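Gudine's apology tour has a product attached

By now you have probably seen the video. Jakska, who hosts the late-evening interview show Bite, sits on a plain stool with no makeup and no band behind her, and says she is sorry if anyone on her staff ever felt unheard. It runs a little under four minutes. I have watched it three times, which is three more than it deserves, and I still can't tell you what she is sorry for.

The complaints are not vague. Former staffers have been talking since March about unpaid weekend shoots, about writers let go by text message, and about a segment producer who was told to find a guest's ex-husband and seat him in the front row without telling the guest. Those are things a person could admit to or deny. She did neither. She said the last few months had been "a season of listening."

Then, six days later, Gudine, the company that makes the show, announced a live tour. It's called An Honest Evening. Tickets for the opening night in Varbridge go on sale this Friday, the hall seats 2,000, and there is a pricier tier that gets you a signed copy of the journal she says she kept during the season of listening. The tier is limited to 252 people. I guess the rest of us will have to stay unhealed.
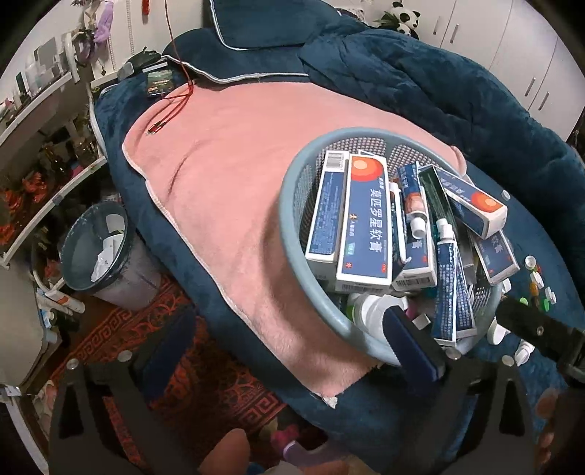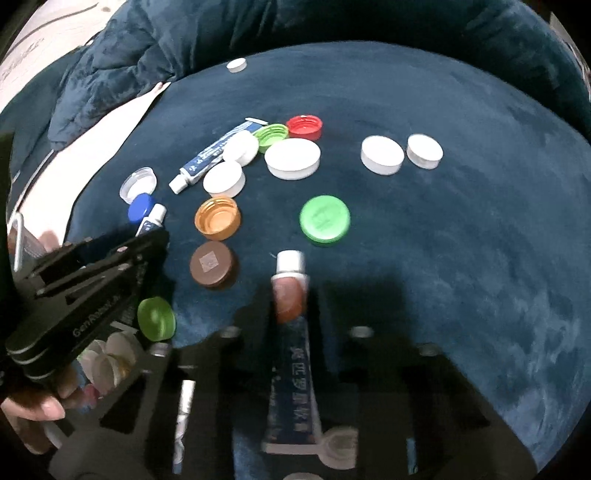 Divya Sastry wrote in after last week's issue to say I was being too hard on Jakska: hosts don't run payroll, they don't schedule the shoots, and half of the people piling on had never watched a full episode before this started. She thinks the network needed a face to blame and picked the one everybody knows.

Some of that is fair. I don't believe Jakska sat in an office deciding who got paid for a Saturday. But her name is first in the credits as executive producer, and she has been happy to collect the praise that comes with that title, including for the very segment with the ex-husband, which she called her proudest hour of television in an interview last spring. You can't be the boss for the trophies and the talent for the lawsuits.

As for the pile-on, sure, it's ugly. An online petition asking for the show to be pulled had 2,932 signatures last night, and I would bet plenty of them came from people who sign everything. That tells us nothing about whether the staffers are lying. So far 33 of them have put their names on the open letter, and Gudine's whole reply has been that it "takes all feedback seriously."

The new season is still on the schedule. If the first episode back has one straight answer in it about the weekend shoots, I'll say so in this space and eat my words. My guess is a celebrity chef and a puppy.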